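The Bin Years

Every home has a container whose job is to hold things until someone decides about them. Ours is a metal bin, bought in Tolard on a wet afternoon in April, and it has so far outlasted two sofas and a marriage counsellor.

I did try to replace it. The Nivon catalogue offered me 68 storage solutions, most of them with lids, and a lid is fatal. Put a lid on a box and you have a time capsule. My sister owns eight of the Panora ones, stacked by the stairs, and hasn't seen her picnic things since she moved to Pai.

Metal forgives a great deal. It scratches the first week and after that you stop minding, which can't be said of anything woven. It's noisy, I admit. Drop a spoon in at midnight and the dog files a complaint.

Plastic cups are the worst offenders. They won't stack with the new ones, they're too good to throw out, and they roll. I've stood them up and come back to find them lying down again. Mine cost 54p each at a closing-down sale and will be handed on to my grandchildren, who'll keep them in a bin.

The rule now is that whatever goes in has to come out by the end of the month. I've kept to it once.

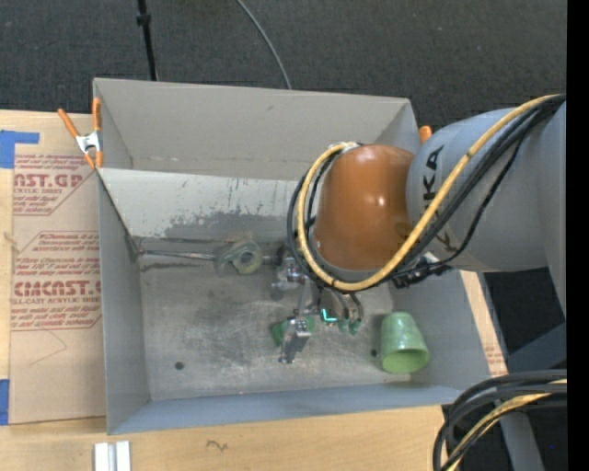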